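4.3 Early releases in the block stacking runs

We had rather hoped to be able to leave this section out. The stacking task was meant to be the easy one, a warm-up before the cups and the folded cloths, and for the first few sessions at Hordale it behaved very nicely indeed. The trouble came in February, when Réka Antal was reading through the logs and found releases that had been recorded as placements although the held block had never touched the one beneath it. The arm had opened its fingers in mid-air, the block had dropped, and the software had cheerfully written down a success.

Of the 200 stacking attempts in the second batch, 82 carried this fault to some degree. In many of them the drop was so short that the block landed more or less where it should have done, and this is why we were so slow to notice. In the worse ones it struck the edge of the lower block and tumbled away. No one was hurt, and the blocks are none the worse for it, but a gripper that lets go before it ought to is a safety matter whatever it happens to be holding, and we stopped the runs for a fortnight while we looked into it.

Our first suspect was the wrist force sensor, and we spent a good many patient hours on it. Imre Juhász swapped it for the spare from the Etville cell and the fault came along quite unbothered. The real cause was a good deal plainer. The release was triggered by a height estimate taken from the workspace cameras, and the estimator found the top of the lower block by looking for the line between its top face and its front face. With dark blocks lit from one side, that line is very faint. When the estimator lost it, it fell back on the nearest strong horizontal line it could find, and quite often this was the far edge of the table – a sensible enough guess, but the wrong one, and one it made with great confidence.

Figure 6 gives two workspace views from the stacking task, with a dark block standing in front of the far table edge in both. 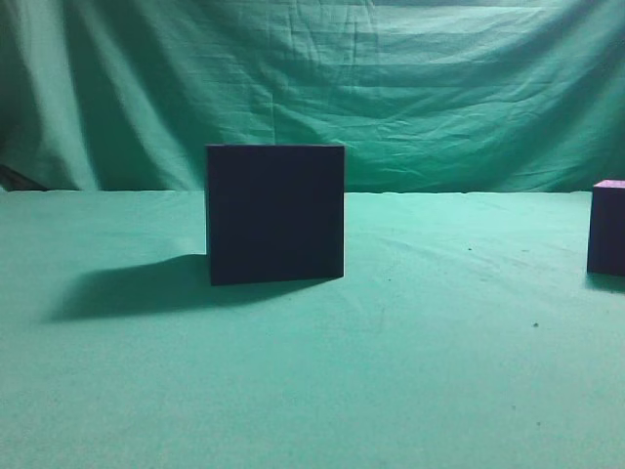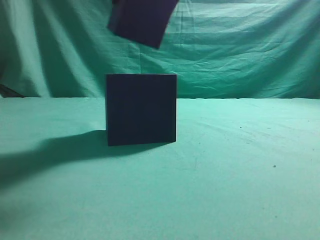
Figure 6. Workspace views from the block stacking task. In the second view, a block is held clear of the standing one.

Would a brighter lamp have been enough to cure the fault?
It would have made it rarer, but the release would still have hung on a single visual guess, so we now ask for a contact reading from the wrist as well before the fingers are allowed to open.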